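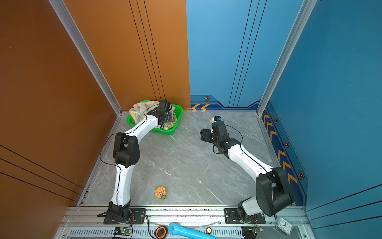 Notebook, cell 2, bimanual pick and place
Sunday, September. Entry by R. Achterberg. On shift: me, A. Kioko. Remote: L. Hämmerli.

Purpose

Continue collection for the Pestine set. Task family is "put the thing in the basket," two arms, teleoperated, one instruction string per episode. The target for the family is 4000 accepted episodes. We stood at 779 at the start of the shift, counting only those that passed Müzeyyen's second review.

Setup

No change to the mechanical side. Both followers stay on the front rail, perforated mounting plates as before, orange panels left, blue panels right. Green basket in the back left corner. That puts it well inside the left arm's reach and makes the right arm work across its body, which we want for at least part of the set. The floor is still the gray marble pattern. Kevser asked whether the pattern should be swapped between blocks. I said not until this family is finished, otherwise we will be comparing two things at once.

Firmware on both arms unchanged from last entry. Recorder is Flader, current branch, with Adhiambo's patch for the timestamp drift. Fixed view is the primary. Wrist streams recorded but not used in review.

Object set for this block

Printed cloth bag, pale yellow and cream and green. Flower toy, yellow petals, pink face. Both go to the basket, bag first, flower second. The bag is the hard one. It has no stable shape, the gripper gets a different fold every time, and it takes up most of the basket once it is in. That leaves the flower with a soft, uneven landing, and sometimes not much of one.

Left arm takes the bag. Right arm parks open near the back center with the jaws clear of the floor until the left has released and withdrawn. The flower starts on the open floor toward the front, between the arms. Operators may choose either arm for it, but must commit. A change of arm partway through is an automatic reject.

Observations

1. Release on cloth. With the left gripper down in the basket, the operator can't tell from the fixed view whether the jaws still hold fabric. Adhiambo opens and waits for a beat before lifting. I tend to open and lift together, and I drag the bag back out over the rim more often than she does. Adopt her method. The wait should be short enough that the idle trimmer doesn't cut it (trimmer threshold is set in the Flader config, check before changing).

2. Bag over the left rim. We need one rule and currently have two. Müzeyyen accepts an episode if the larger part of the bag is inside the basket at the last frame. Luzius wants nothing outside the rim. My view is that the instruction string says "in the basket" and a person would call a bag with one corner hanging out "in." Went with Müzeyyen's rule for this block and tagged every overhang episode so they can be pulled later. Tag is rim_over.

3. Pushing. If the bag is high in the basket, operators press it down with closed jaws. Useful behavior and I would like the policy to learn it, but it should be labeled. Currently it falls under "place," and the segment lengths for "place" have a long tail as a result. Proposed new segment label: "tamp." Luzius to confirm it doesn't break the Kozan loader, which has a fixed label list.

4. Left cable. The black cable loops outside the white links from base to gripper. On a deep reach into the back corner the loop tightens. No snag logged this shift. I would still add slack at the elbow before we move the basket any farther back.

5. Right arm idle pose. The parked arm drifts between episodes, depending on where the operator's leader arm comes to rest. A strict home pose would look cleaner, but the model would then learn that the idle arm is always in one place. Leave it, with one limit: not over the basket.

6. Front rail objects. Blue microphone, tape measure, the small alarm clock at the far right. They belong to the later "hand over" and "sort" families. I left them on the front edge for the whole block, same positions. Adhiambo pointed out that if they never move in this family, the model has no reason to treat them as objects at all. Fair point. Shuffle them at the next block and note the order in the header.

Rejects

8 episodes rejected at the bench, before review. Causes: bag dragged out on release, flower pushed under the basket edge and not recovered, arm switched partway through, one recorder stall. The stall was mine. I started an episode while Flader was still flushing the previous one. It gives no warning. Filed.

I kept the dragged-bag episodes in the raw store under recover_candidate. If the operator regrasps and finishes, the episode has some value as a correction example even if it is too slow for the main set. Kevser is against mixing them in. They stay separate until she has run the ablation.

Position spread

Plotted flower start positions against final outcome. Starts are bunched toward the front middle because that is where a hand naturally puts the toy down. The strip near the blue side wall is nearly empty. From the next block, use the Rosach placement list and set the flower where it says, including the awkward spots close to the right arm's base. If a spot can't be reached without touching the housing, mark it unreachable and go on to the next line. No improvising.

To do

- Slack in left cable at elbow (RA)
- "tamp" label, check with Kozan loader (LH)
- One written rule for rim overhang, signed off by both reviewers (MT, LH)
- Print Rosach list and tape it by the leader arms (AK)
- Shuffle front rail objects, log order
- Flader: block start while flushing

Stopped at 17:40. Arms powered down in rest pose, bag and flower back in the tray. Raw data is copying to the store overnight; don't reboot the recorder machine.

Recent entries
Leader arm calibration, second attempt
Timestamp drift in Flader: patch notes
Basket position trials, cell 2
Review guidelines for the Pestine set (draft, MT)
Kozan loader: fixed label list and how to extend it
Gripper pad wear, left follower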